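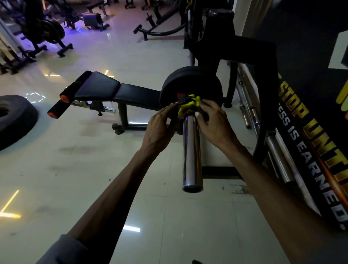 Kurnora gripper comparison: progress report to Dritwood, second period
10/25/25

1. Work done in this period

The comparison now covers three end effectors: the two-finger parallel gripper we started with, the three-finger adaptive hand, and the soft-fingered hand delivered in May. All three have been mounted on the Ackermann arm and run through the bench tests agreed in the work plan. The arm itself has given no trouble. Changing from one hand to the next still takes longer than we would like — mostly recalibration of the wrist camera.

The task list is drawn from gym equipment, as agreed. It suits the comparison because the objects are heavy, have regular shapes and are handled in much the same way from one gym to the next. The task groups are collar clips, weight plates, and large objects on the floor. We have 680 reference clips of people handling these objects, taken from head height, and they are used to set approach angles and contact points for each hand.

2. Collar clips

Clips were the hardest group for the parallel gripper. It can hold a clip but has no way to keep it square to the bar while pushing it on, and a clip that tilts will jam. The adaptive hand did better once we limited closing force at the fingertips. The soft hand bends too much to push at all, and we have stopped testing it on this task.

In the reference clips people nearly always use both hands for this. A single arm will not copy that, so for the remaining period we propose to score clip removal and clip placing separately.
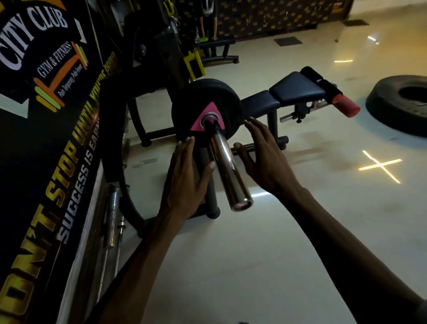 3. Weight plates

Plate work needs contact at the rim and some control over sliding along the sleeve. We tested the smallest rubber plates only, to stay within the payload of the arm. The adaptive hand gave the steadiest contact. The soft hand was the gentlest on the rubber and coped best when the plate was slightly out of line, but slipped when asked to pull. The parallel gripper needed wider pads, which we made in the workshop.

Reflections were a problem for the cameras. Polished sleeves and glossy flooring both produce bright spots, and the depth camera reports holes or false edges there. We compared two cameras side by side. The stereo unit kept more of the plate rim, while the structured light unit was better on matte surfaces close up. We will keep the stereo unit and drop the other.

4. Controllers

Force control at 2 settings was tried with each hand. The lower setting is safe for every object but too slow for plates. The higher setting is acceptable for the adaptive hand only. Position control alone has been ruled out for anything that touches a metal sleeve. 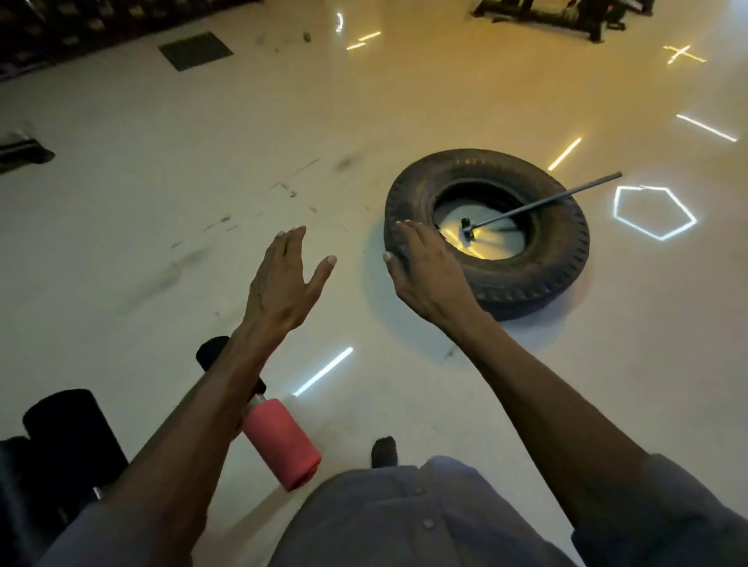 5. Large objects on the floor

None of the hands can enclose a tyre, and lifting one was never part of the plan. The test is limited to touching the sidewall, holding contact and pushing. Work here has only begun. Early runs were made with the adaptive hand, and the contact point drifts when the rubber is worn or dusty. We expect to have figures for all three hands in the next report.

6. Changes to the plan

We ask for your agreement to the following:
- soft hand withdrawn from the clip tasks
- structured light camera withdrawn from all tasks
- final report moved back by 6 weeks, within the present budget

The request for more time comes from the recalibration work noted in section 1. Spending is on plan. The test logs and pad drawings have been placed in Arkivport under the project folder.

0 comments
3 shares

Related items
Gripper comparison: first period report
Pad drawings for the parallel gripper
Wrist camera calibration notes

Contact | Copyright Kurnora | Back to top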